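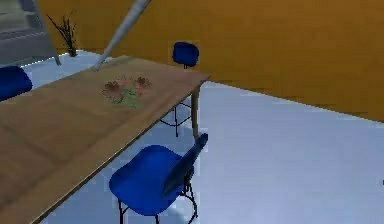

A long table in a warm tan finish, with flowers low on the wood. Rendered view.

Interior renderings are now a standard part of selling a renovation, and the contracts that come with them have not kept up. A client approves a picture. The contractor then builds from a materials schedule that may or may not agree with it. When the two differ, most contracts say the schedule wins, in a clause the client has rarely read.

I think the picture should carry weight. Where a rendering is shown before signature, every finish visible in it should be tied to a line in the schedule, with a product code and a sheen level. If a finish is a placeholder, the line should say so.

The usual objection is cost. Halima Effiong, who prices fit-outs at Kellus, puts the added work at 2 to 3 hours per room. On a job with 300 schedule lines that is real money. It is also less than one repainted wall, once the labor, the second primer coat and the lost days are counted.

Paint is the worst case. Color on a screen depends on the display, the lighting model and the exposure chosen by the operator. Wall texture is harder still — a mottled surface can be a lime wash, a troweled plaster or a stock image file stretched over a plane, and the three are priced very differently.

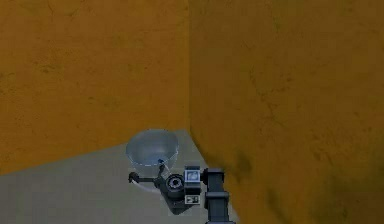 Mustard-orange walls with a weathered look, over a light grey floor. Rendered view.

A physical sample settles most of this. I would require one board per wall finish, at least 16 inches on a side, signed on the back by both parties and kept on site until handover. Small chips are not adequate for any finish with a pattern or a variable surface, as the repeat does not show.

Some firms now add a disclaimer stating that renderings are "for illustration only." That wording should have no effect on any finish the client was asked to approve from the rendering itself.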